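Sim demos fine in replay, but policy hovers over the object and never closes

Posted by Filton, Nov 3, 2025

I'm collecting demonstrations in simulation for a pick and place task. One Franka arm mounted on a table, a living room scene, one outside view and one wrist view. I have 249 episodes so far, all teleoperated by me. Replaying the recorded actions works in nearly every episode.

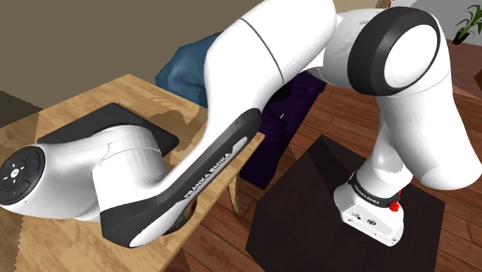
The trained policy moves to the right area and then stays there. Sometimes it closes a little and opens again. Training loss looks normal. I log joint positions, gripper width and both camera streams. The action is the next joint target. Should I just collect more, or is something wrong with the data I have?

Oluf Nørgaard

Check for pauses before you collect anything else. Most people stop moving for a second or two before they close the gripper. Every one of those steps teaches the policy that the right action at that spot is to do nothing. Plot joint speed for a few episodes and look just before the close command.

I had the same thing with a set of 2676 episodes. I dropped the steps where neither the arm nor the gripper command changed, kept 4 steps on each side of every gripper event, and retrained. Hovering mostly went away.
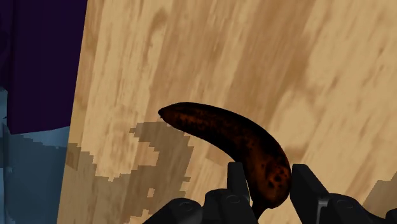

Also make sure you log the commanded gripper width as part of the action. You say you log gripper width, but if that is only the measured value, the policy has nothing to copy. Measured width lags the command, and with an object between the fingers it stops early.

Vary the start pose too. If every episode starts from the same joints, you get very little data on small corrections.

Baldur Lauritsen

More data. 249 is not a lot.

Skovangate

Agree with Oluf on the gripper command. Check that the images and joint states have the same timestamp as well. Mine were 2 steps apart and I didn't notice until December, after I had trained on all of it.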